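Tempo de leitura: 3 min

Relatório de progresso à Fundação Vondelen: inventário e tratamento do arquivo sonoro Pledisico

Período: até ao fim de abril

Resumo para quem só lê o primeiro parágrafo

O inventário está fechado. A digitalização avança, com uma lentidão que o cronograma aprovado não previa e que a fita magnética, pelos vistos, não leu. Não pedimos reforço de verba. Pedimos paciência, rubrica que o formulário não contempla.

Inventário

O acervo tem 1309 bobinas e cassetes, contra as mil e tal declaradas pelo doador, que arredondava com generosidade em tudo menos nisto. Florian Picard refez a numeração de raiz, depois de descobrir que as etiquetas originais seguiam três sistemas diferentes, um dos quais assentava na cor da caneta. As fichas estão na base de dados e podem ser consultadas com as credenciais enviadas em anexo. A pesquisa por localidade funciona. A pesquisa por intérprete funciona quando o intérprete se chama sempre da mesma maneira, hábito pouco difundido entre os acordeonistas da região.

Digitalização

Estão transferidas 623 peças, todas com cópia de segurança nos servidores da Isesura. O segundo leitor de bobinas esteve parado à espera de uma correia que o fornecedor descreveu como «em trânsito» durante nove semanas. Chegou em março, no tamanho errado. A correia certa veio a seguir, sem nota de encomenda nem pedido de desculpa.

Quentin Caron acompanha as transferências em tempo real, o que significa que ouviu na íntegra um concurso de bandas filarmónicas e a respetiva ata. O trabalho faz-se por turnos, com pausa às 10h30 e às 16h, horário que se tem revelado o mais cumprido de todo o projeto.

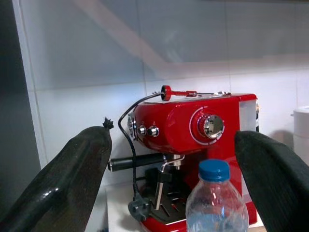
Direitos de autor

Capítulo menos alegre. Enviámos cartas aos herdeiros identificados e recebemos quatro respostas: duas autorizações, uma recusa e um poema. Aurélien Pichon está a apurar se o poema constitui autorização. Até lá, as gravações em causa ficam acessíveis apenas na sala de consulta, com auscultadores.

Execução financeira

A despesa está dentro do previsto, com um desvio na rubrica de conservação (caixas de cartão neutro, que subiram de preço entre o orçamento e a fatura). Propomos compensá-lo com o saldo das deslocações, que sobrou por a carrinha da Chauvin ter passado boa parte do inverno na oficina. O mapa detalhado segue em separado, assinado por Didier Guérin.

Próximos passos

- Concluir a série das gravações de campo, começando pelas fitas com sinais de degradação.
- Rever as fichas dos acordeonistas.
- Responder ao autor do poema.
- Enviar nova versão do cronograma, com datas em que acreditamos.

Évan Lemaire
Coordenação do projeto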